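Ticket 311 - Blue crates stop on the roller line, and cardboard left in bins
Site: Litari packing hall
Opened by: Boonmee Srisuk
Assigned to: Samran Rungrueang
Priority: normal
Status: waiting for parts

Boonmee Srisuk, first message
Hello Samran. Since the morning shift the big blue crates do not run well on the roller line. They go forward, then one corner turns a little to the side and the crate stays. If I push it by hand it goes again. I tried with three different crates and the result is the same, so I do not think it is one bad crate. All of them were empty when I tried. I have not changed the speed and I have not opened any cover.

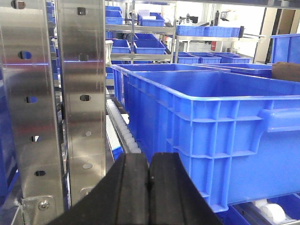 Blue crates at the roller line, white rollers to the left of the front crate.

Samran Rungrueang
Thank you, the place is clear to me. Please do the following before I come:
1. Stop the line and lock the switch.
2. Take the crates off the rollers.
3. Turn every roller by hand and mark with tape the ones which feel heavy.
4. Look under the crates for old labels or tape.
Please also write me which type of crate it is. The Cornska ones have a flat bottom, but the older Espiritu ones have feet, and the feet can catch between two rollers.

Boonmee Srisuk
Done. All are Cornska, so no feet. Roller 12 is heavy and makes a dry noise when I turn it. The others turn freely. Under one crate I found a piece of old label, which I removed with warm water. After this I started the line again and sent the same crates. It is better, but they still turn at roller 12.

I want to add a second point to this ticket, if it is allowed. The bins which come back to us should be empty, but people leave packing material in them. When a bin goes out for filling, the cardboard goes with it, and then the weight on the label is wrong.

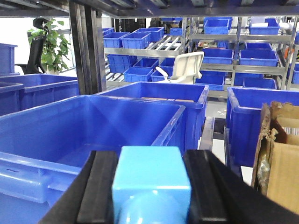

Open blue bins, one with thin cardboard on the floor, and the torn carton on the right with a clear plastic bag inside.

Samran Rungrueang
It is allowed, but next time please open a separate ticket - it is easier for me to close them.
For the roller: I ordered a new one from Elon, order 222. Until it arrives, keep the line on slow speed and do not put oil on the roller.
For the bins: please take out flat cardboard and bags before stacking, and fold the torn cartons for the paper cage. I will ask the evening shift to do the same.

Boonmee Srisuk
Understood. The line is on slow speed and I put a note at the switch. I will write again when the roller is here.

Last update: 22 July 2018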